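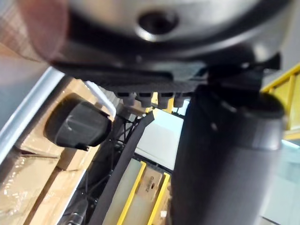
Up close in the workroom at Prunbridge.

I'd been meaning to get Muthoni Mosoti to talk to me about shelves for months, which I know sounds like an odd ambition, but if you've ever lost a morning hunting for one small pin you'll understand! She looks after the parts store at Endden, and she put the kettle on before I'd got my coat off.

"Everyone wants more cupboards," she said. "I wanted things out in the open. If it's behind a door I forget I own it."

She started there with 2 trays and a windowsill. Her list of parts now runs to 800 lines (she offered to read it to me, I declined) and she still does the tidying herself, last thing, with the radio on.

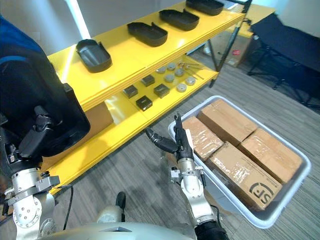 Page last changed: October, 18:10

The yellow shelves are her pride and joy. Black trays go up top, and the small bits live on the board underneath – square blocks towards the front, grey discs further back, pins in the corner.

"The pins are my weak spot," she admitted. "I lay them out straight and I go home happy. Then somebody wants one."

I asked about the white bin on the floor, with the taped-up boxes squeezed in together. She's fussy about packing, it seems. "I like a snug fit. If a box can slide, it will slide, and then you've got a dented corner and a phone call."

Does she do this at home too? She laughed for quite a while. "You should see my kitchen – 10 lids and no pans."

Comments (2)

Iara Domínguez: Yellow shelves! Did she paint them or buy them like that?

Zane Kütt: My pins are in a jam jar and I'm not sorry.

Shared 18 times
Contact | © Ametepe | Back to top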